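LOCAL NEWS | Home & Community

18th September
By the Clarnholm Courier staff

Clarnholm's Montoya Hall will take in unwanted costume jewelry through the end of next month, with everything collected to be sorted, matched and put on sale at the hall's fall market in October.

The drive is run by Rallard, the secondhand shop on the ground floor of the hall. The shop has sold clothes and housewares for 14 years but has carried very little jewelry, mostly because what came in arrived knotted together at the bottom of a bag and took too long to pull apart. This year the shop is asking donors to do the untangling at home and has put out a two-page sheet explaining how.

The sheet suggests working on a bed, where beads that come off a string won't roll far, and spreading a light-colored cover or sheet first. 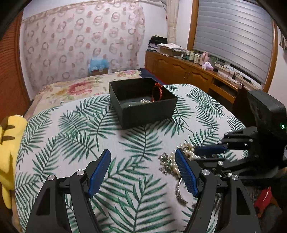

Pearl strands are the pieces the shop most wants to see, whether the pearls are real or not. They sell quickly and suit nearly every age, and a broken clasp is cheap to replace. They are also the ones most often caught up with everything else, as with the pearl necklaces lying on the palm-print bedspread next to a dark green beaded piece and a loose silver chain. The open black box near them, holding a braided bracelet and a coiled pearl strand, is close to what the sheet recommends: a small container without a lid, with each strand coiled before the next one goes in. Any box will do. Rallard says it does not need the original packaging and will not pay more attention to a piece that comes in it.

For knots in fine chain, the sheet advises laying the chain flat, opening the clasp and loosening the knot from the middle with two pins. Pulling on the ends makes it tighter. A drop of baby oil can help on plain metal chain but should be kept away from pearls and anything glued or strung on thread. Chains that still won't come free after a few minutes can be put in a separate envelope marked "knots," and the shop will deal with them.

Heavier beaded strands should be lifted out first. They are easy to see and easy to hold, and once they are gone the thinner pieces tend to separate with less trouble. The sheet asks people to hold a strand up by one end before packing it, to check for gaps in the beading and for worn thread close to the clasp. 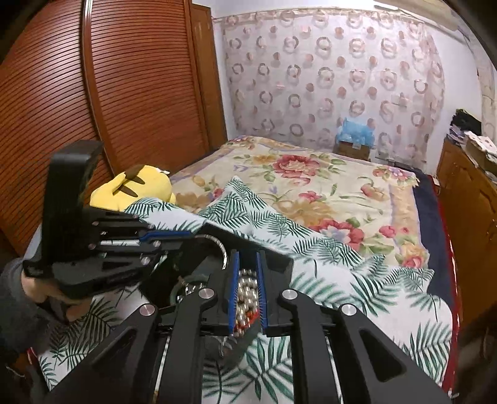

A strand of silver beads with some red pieces, held up over the bed.

Items should be sorted into 5 groups: necklaces, bracelets, earrings, brooches, and loose or broken parts. Single earrings are welcome and go in with the broken parts. Watches are not being taken this year — the shop has no one to test them — and neither are body jewelry or children's play sets. Pieces that may be gold or set with valuable stones should be looked at by a jeweler before they are given away. Rallard will not appraise donations and cannot return them after they have been handed over.

Drop-off is at the side entrance of Montoya Hall during shop hours. Donors are asked to bring jewelry to the counter and not leave it in the clothing bin outside, where last year a bag of brooches went through with a load of coats. Anyone who wants a receipt should ask for one at the time.

Most pieces at the October market will be priced under $16, with a table of mixed items sold by the scoop. Broken parts will be bagged by color for people who make their own jewelry. Hiltoser, the craft supply store two doors down, has donated clasps, thread and jump rings for repairs and will restring necklaces at the market for a small charge while customers wait. The store asks that people bring no more than two necklaces each.

Money from the sale goes toward new windows on the north side of the hall. The building has 27 windows in all, and those on the north side are the last that still have their old frames. Work is expected to begin in spring if enough is raised. The hall's upstairs rooms will stay open while it is done, although the sewing group will move to the front room for the coldest part of the job.

Copies of the sorting sheet are available at the Rallard counter and at Hiltoser. A large-print version can be picked up at the hall office. Small cardboard boxes are free at both stores while they last, and the shop would like them back with something in them.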